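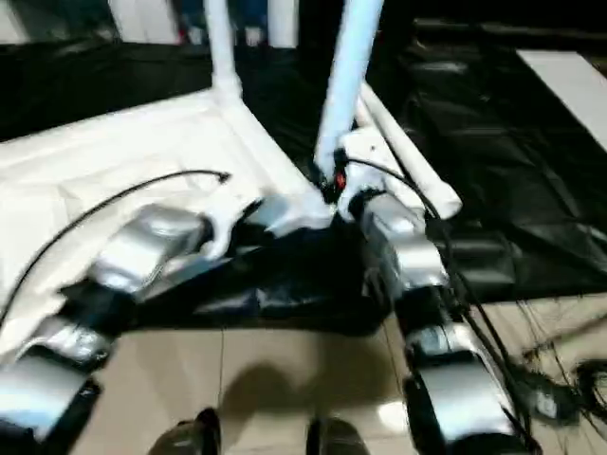 Plastic Chairs with Push-In Legs: Inspection Checklist

Katuseck Hall, form 334
Revised March 14, 2018

Use this form when chairs are put together, when they come back from a loan, and once a year in August before the fall bookings. It covers the white Huet chairs with separate legs. The folding chairs in the Anetow room have their own form.

Before you start

1. Spread a sheet or drop cloth on the floor or table. The seats scratch easily and grit gets into the leg sockets.
Comment: Any clean sheet will do. Shake it out first.

2. Turn the chair over so the underside of the seat faces up.
Comment: Set it down by the rim. Don't let it drop onto the legs.

3. Move cords and loose parts away from where you will be standing.
Comment: Added after a trip in the storage room last year. No injury.

Seat

4. Look over the ribs on the underside. Check where ribs cross and where they meet the rim.
Comment: Hairline cracks show best with a flashlight held low to the side. A crack in a rib means the chair comes out of use. Don't glue it.

5. Press down on the middle of the underside with the palm of your hand. It should give very little and make no cracking sound.
Comment: A dull creak from the rim is common on new chairs and is not a fail.

6. Run a finger along the rim for sharp edges left over from molding.
Comment: Trim with a utility knife, blade away from you, then check again.

Legs and sockets

7. Take one leg at a time. Hold the seat steady by the rim and try to rock the leg side to side at the socket. A good leg moves with the seat. A bad one clicks or shifts on its own.

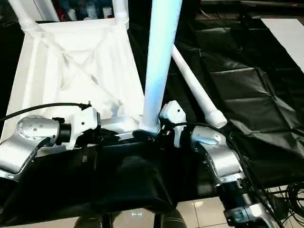 If it shifts, pull the leg out and look at both the end of the leg and the inside of the socket. Wipe them with a dry rag and push the leg back in until it stops. If it still moves, swap in a leg from the spares bin and try once more. Two tries, then tag it.

8. Check that each leg is seated to the same depth.
Comment: A leg that is short by the width of a pencil line is enough to make the chair wobble on tile. Compare them by eye first, then stand the chair up and test it.

9. Look for white stress marks where the leg enters the socket.
Comment: Hard to see on white plastic. Bend the leg very slightly and watch for a line that opens. Any line that opens is a fail.

10. Check the end of each leg where it meets the floor. Replace worn or split caps.
Comment: Caps come in bags of 40 from Kunel. Write on the bag when you open it so we know when to reorder.

11. Do not use a metal hammer on the legs. Use your hands, or a rubber mallet if a leg won't go in by hand.
Comment: Four of the chairs failed last August were split at the socket from hammering.

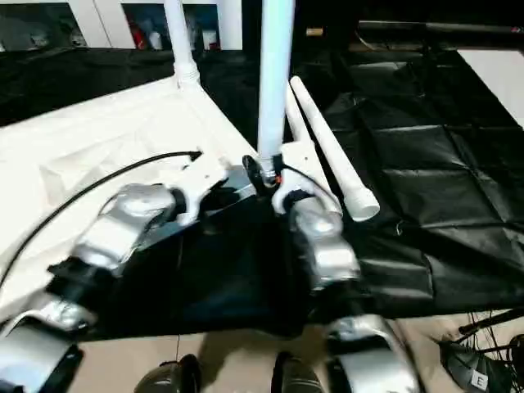 A note left on last year's form asked whether soap could be used on a tight leg, and added that dish soap had been tried on two chairs with good results at first. Please don't. Both chairs had loose legs at the next check. If a leg is too tight, look for dirt or a burr in the socket.

Standing test

12. Turn the chair upright on a flat floor. Push down on each corner of the seat in turn.
Comment: Use the tile by the back door. The stage floor is not level and will fail good chairs.

13. Sit down slowly with both feet on the floor. Lean a little to each side.
Comment: Only after items 4 through 12 have passed. Keep one hand on a table the first time.

14. Stack no higher than 6.
Comment: Taller stacks lean, and the weight spreads the legs of the bottom chair.

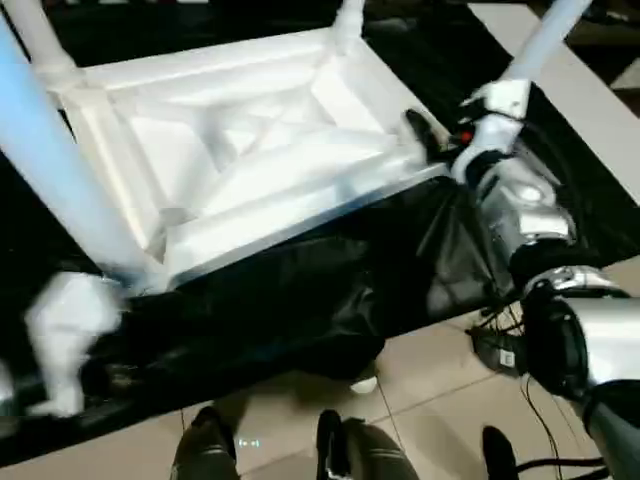 Can a chair that fails on one leg be kept for light use, such as holding coats?
Take it out completely. Chairs set aside for coats get sat on. Tag it red, write the item number on the tag, and put it behind the shelves in storage. The seat can be kept for parts if items 4 to 6 passed.

Recording

15. Mark each chair P or F on the back of this form, with the item number for any fail.

16. Put a dot of paint marker under the rim of every chair that passes. Green this year. Leave old dots where they are.
Comment: The Huet 2000 chairs have a textured rim and the marker rubs off. Put the dot inside the seat underside on those.

17. Fold up the sheet and check the floor for caps and small parts.

18. File the form in the gray binder, newest on top. Forms older than three years can be thrown out.

Open items from the last check: spares bin is low on front legs; flashlight needs batteries; still waiting on a price from Kunel for the wider caps.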